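Flowers, day 9

December 2020

Today the arm stopped dead with a stem in its fingers and refused to discuss it. The code on the screen was 116, which according to the Bolidari manual means "unexpected contact." I looked it up under the bench light while Duarte Paiva asked over the phone whether I had hit the big red button. I had not. I had been eating a sandwich, a full arm's length from everything, as the safety sheet demands.

We think it was a leaf. The long serrated ones are stiffer than they look, and if one gets between the housing and the rail the force reading climbs until the arm decides it has met a person. So it does the correct thing and freezes. I can't complain about that, although I did, to Duarte, for some time. He pointed out that in May we had the opposite problem, when it met a person (Tobias Greenberg, elbow, small bruise) and carried on regardless.

I raised the threshold then lowered it again, because I would like to keep my own elbows. Then I moved the tall plant a hand's width and started over.
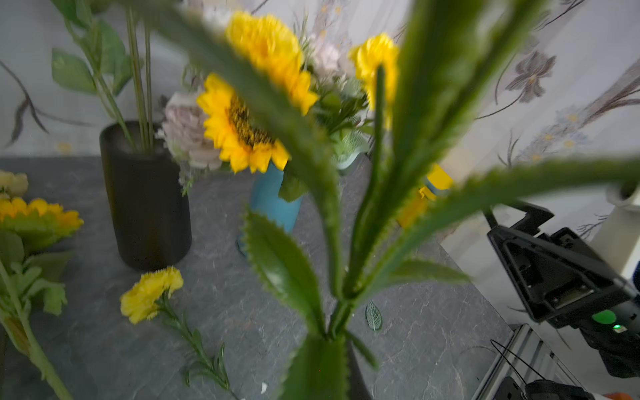 Afternoon, or the second sulk

Six good placements in a row after lunch. I wrote them down in pen, which was a mistake. On the next one the fingers closed, the software reported a firm grip, and the arm rose gracefully with nothing in it. Then it carried the nothing across to the vase and put it in. Success, said the log.

So that is a separate fault, and a worse one to my mind. Stopping for a leaf is only annoying. A machine that believes it is holding something when it isn't will sooner or later believe the reverse, and Tobias wants to run this thing at Pennington with glass. Glass with water in it, even. I wrote "NO" next to that in the notebook and underlined it.

Duarte blames the finger pads. I blame the thin stems and a grip limit of 900, a number that came with the Plitier settings file and that neither of us remembers choosing. Tomorrow we try a lower one, fingers fully closed on air first, to see what it thinks air feels like.

The black vase has turned into quite a thing, by the way. Yellow poppies on top, a red rosebud, a blue rose no garden ever grew, and pale yellow ones leaning out toward the sunflower next door. My mother would ask who died. 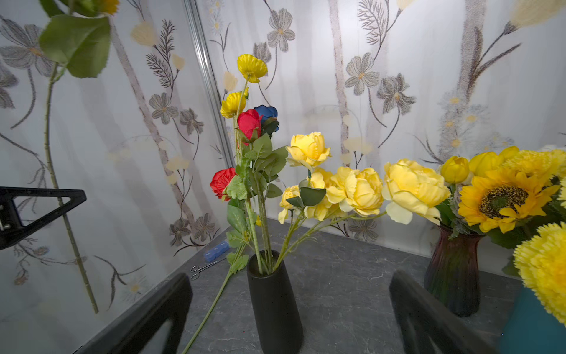

Before bed

Wrote both faults up for Stolosmont and kept the adjectives out of it, mostly. Asked for new pads. Asked again about the stop button on a longer cord, so it can be reached from the chair.

Powered down at the wall. Left the notebook at work with my glasses on top of it, so this is being written at arm's length and in large letters.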